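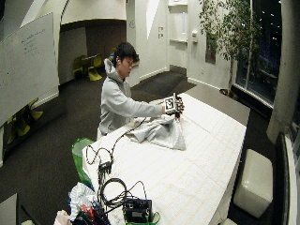
Der Nachtzug nach Calldale

Yupin Chantharasri hatte den Fensterplatz, und was für einen! Hinter Jumbridge riss der Nebel auf, und plötzlich lag der ganze Fluss da, silbern und breit wie ein See. Sie drückte die Stirn an die Scheibe und lachte laut, mitten im Abteil, um drei Uhr früh.

„Ist das schon das Meer?“, fragte der Junge gegenüber.

„Noch zwei Stationen“, sagte sie, „aber riechen kann man es schon!“

Er kurbelte das Fenster herunter, und sie hielten beide die Nase in den Wind.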